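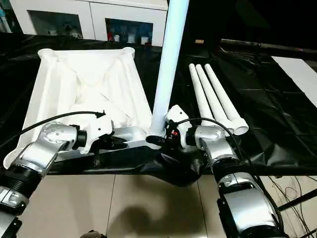

Surely the street plan is the one thing in a town that gets changed first, one of you wrote on the feedback sheet, so why start there and leave the church till week four?

A very good question, and I'm glad it came up early, because most of this week hangs on it! Shops change hands, fronts get rebuilt, whole terraces come down, and yet the line of the street and the line between one plot and the next can sit there for centuries. Moving a wall on your own land is easy. Moving a boundary means getting your neighbour to agree, and probably the neighbour behind as well.

Reading Old Towns
Week 2: Streets, plots and market places
Handout updated 9/30/22

What we covered

We began with the market place at Cetham. On the modern map it looks like a muddle of small blocks with alleys running between them, and you would never guess at an open space. But look at the outer edge of the muddle and you get a long triangle, wide at the south end and narrowing towards the river. That triangle is the original market. The blocks inside it are what we call infill: stalls that were put up for the day, then left up for the week, then given a roof and a back wall, and in the end a cellar and two floors above. Once you've seen infill in one town you will see it everywhere (apologies in advance to anyone you go on holiday with).

Signs of infill to look for on a map:
Small, squarish buildings with no yard or garden
Very narrow alleys, often named after goods (Butter, Fish, Shoe and so on)
A street that splits in two for a short stretch and then joins up again
A market cross or hall that seems to be hidden behind other buildings

Burgage plots

The long thin strips running back from the high street are burgage plots. The holder paid a fixed rent to the lord and in return had a frontage on the market, which was the bit that mattered. Frontage was precious, so the plots were narrow at the street and went back a long way. At Bridthorpe there are 18 of them on the north side, nearly all still traceable in the garden walls, and the back lane that served them is still called Back Lane, bless it.

Several of you spotted that some of the Bridthorpe plots have a slight curve to them, like a stretched letter S turned backwards. Well done, that is a lovely thing to have noticed. Ox teams needed room to turn at the end of a furrow and began to swing round early, so ploughed strips often took on that shape. Where plots in a town curve in the same way, it may well mean that the town was laid out over part of an open field and simply took the old strips as its boundaries. Do be careful, though. A stream or a slope can bend a boundary too, so check the contours before you get excited.

Planned or not?

Deltorbridge was our test case. It has a straight main street, plots of very even width and a church tucked away in a corner, off the main line. All of that suggests a town set out in one go by someone with a measuring rod. The church is the best clue: it was probably there first, serving an older village, and the new town was put down beside it, along the road where the traders would pass. The rental we looked at in class (item 633 in the reader) gives the same rent for every plot on the east side, and you don't often get that where a place has grown bit by bit.

How big would it have been? Smaller than people expect. My own guess for Deltorbridge at its height is some 900 people, children included. You could know every face. I find that helps when reading the court rolls, where the same few families keep turning up to be fined for weak ale.

A word on measuring

Please don't measure a single plot and hang a theory on it. Plots were split, joined, split again. Measure a whole run, 50 metres at the very least, and look for widths that repeat, or that come out at halves and thirds of a bigger one. Write down the raw figures before you start rounding. Use the large-scale nineteenth-century sheets if you can get at them, as they show garden walls that the modern maps leave out.

For next week

Read the chapter on back lanes in the Lozano Guide to Town Plans, and skim the one after it on town ditches. Then choose a small town you know and trace its main street and plots on to plain paper, leaving every building off. Bring the tracing with you, however rough. We'll lay them out side by side and swap, and you will each have a go at reading somebody else's town without being told its name.

The walk round Bridthorpe is now in November, with the leaves down, so that we can see the walls from the back lane. Stout shoes, please, as the lower end gets very muddy.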